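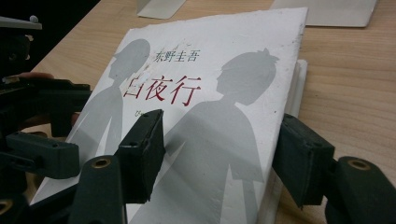 From: Loredana Monti
To: Jollside book repair list
Date: 1999-09-04
Subject: Re: scuffed white covers

Valbona Atanasov wrote:
> I have a box of paperbacks from the Venholm sale and most of
> the pale covers are gray with handling. Do you clean them
> before shelving or leave them alone? Also, what do you do
> about a top edge that has started to fray?

I clean them, but only dry, and I stop early. Coated covers will take a soft white eraser if you work from the middle outward and brush off the crumbs as you go. Matte ones are harder. The copy of 白夜行 by 东野圭吾 on my table is a good case: off-white matte cover, scuffs and small gray specks all over, and the upper edge slightly frayed. I would not rub near the red title or the gray silhouettes on that one. Try a corner of the back cover first and look at it in daylight.

For the fray, lay the fibers flat with a bone folder through a piece of silicone paper. If there is a real tear, use a little wheat paste on a small brush, then put it under a board overnight. No tape of any kind. I took tape off 59 books from Gasen last November and don't want to do it again.

Don't trim the edge. It makes the cover shorter than the pages and the corners get worse from then on.

How many are in the box? If it is under 100 I can take 6 or 8 of the bad ones at a time. Please keep the Venholm slips in the books, I need the numbers for the list.

Also, does anyone have a spare nipping press? Mine has a bent handle.

Loredana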